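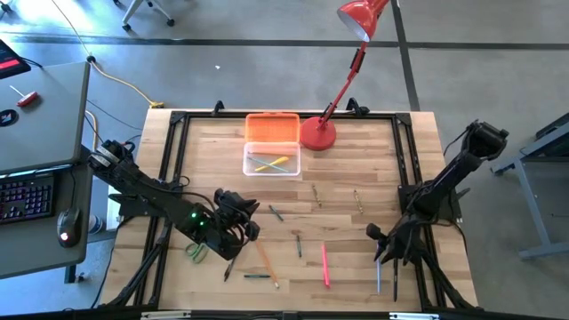 Informe de avance: recogida de demostraciones bimanuales
Proyecto Prideck, segundo periodo
Entidad ejecutora: Soltora
Destinatario: Programa Kallesis, área de seguimiento técnico

1. Estado general

La tarea del periodo es la ordenación de escritorio: recoger útiles de escritura y herramientas pequeñas dispersos sobre el tablero y depositarlos en un estuche abierto. Al cierre de agosto se han registrado 333 episodios teleoperados. De ellos, 88 están pendientes de revisión manual y no se han incorporado todavía al conjunto de entrenamiento.

2. Configuración de la celda

Se mantienen los dos brazos enfrentados sobre el bastidor de perfil de aluminio, con tablero de madera. No se han modificado los puntos de anclaje desde la última calibración, por lo que las transformaciones entre bases siguen siendo las del informe anterior. El flexo rojo forma parte de la celda y se deja sobre el tablero como obstáculo fijo para la planificación.

3. Protocolo de recogida

Cada sesión comprende 14 episodios con el mismo operador. Entre episodios se redistribuyen los objetos a mano, sin plantilla. El juego incluye bolígrafos y lápices de distintos colores, un rotulador rosa, brocas doradas y unas tijeras de mango verde. El estuche se coloca con la tapa abierta hacia atrás y puede contener ya alguna pieza al inicio; esa condición se anota en los metadatos.

Un episodio se da por válido si ninguna pieza cae fuera del tablero y ambos brazos vuelven a la posición de reposo. Los intentos fallidos se conservan con etiqueta propia.

4. Incidencias

4.1. Las brocas concentran la mayor parte de los agarres fallidos. El diámetro reducido obliga a un cierre casi completo de la pinza y el operador tiende a repetir la aproximación, lo que alarga el episodio.

4.2. Se detectó una deriva de sincronización entre las cámaras y los codificadores articulares en 4 sesiones. Las series se han realineado con la herramienta de Krishnan y se entregan marcadas.

4.3. El mazo de cables del brazo izquierdo limita el giro de la muñeca en posturas extremas. Está pendiente el cambio de guiado.

5. Trabajo previsto

Completar la revisión manual pendiente. Entrenar una primera política con los episodios validados y medir la tasa de éxito por clase de objeto. Iniciar la variante con el estuche en posición aleatoria, siempre que el nuevo guiado de cables esté instalado.

No se solicita modificación presupuestaria para el periodo siguiente.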